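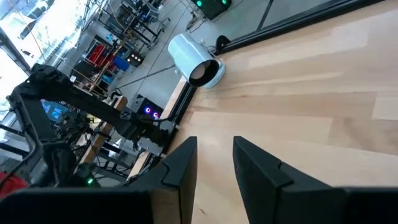

Wondex Shared Worktops: Common Questions

What are the tabletops made of?
Light wood with a visible grain. The ones at Paterson and Itthorpe are the same, so you can book at either place.

How long can I book a table?
Up to 3 hours at a time. If no one has the next slot, you can extend at the desk.

When are you open?
From 8 in the morning. Closing time changes by season and is posted at the door.

What should I do about scratches and scuffs?
Light marks are normal on a working table and we don't charge for them. Please report gouges, burns and glue spills. Don't sand anything yourself.

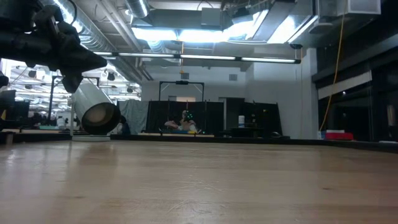

Can I leave things on the table overnight?
Only with an overnight tag, which you can get at the desk. Untagged items go to the lost property shelf and stay there through the end of the month.

Where do small items go?
Use the trays and bins. Blocks, crayons and other loose pieces should be in one before you leave. Pliers and other hand tools may stay out while you work, but keep them back from the front edge. Cups are fine too.
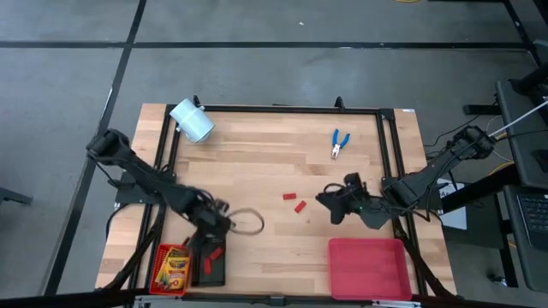
Tools you brought from home should have your booking number on them, in tape or marker.

How much weight can a table take?
Tables at Paterson are rated for 600 pounds, spread evenly. The smaller ones at Wudmont are rated for 200.

Can I move a table?
No. Ask the desk and we will find you a different spot.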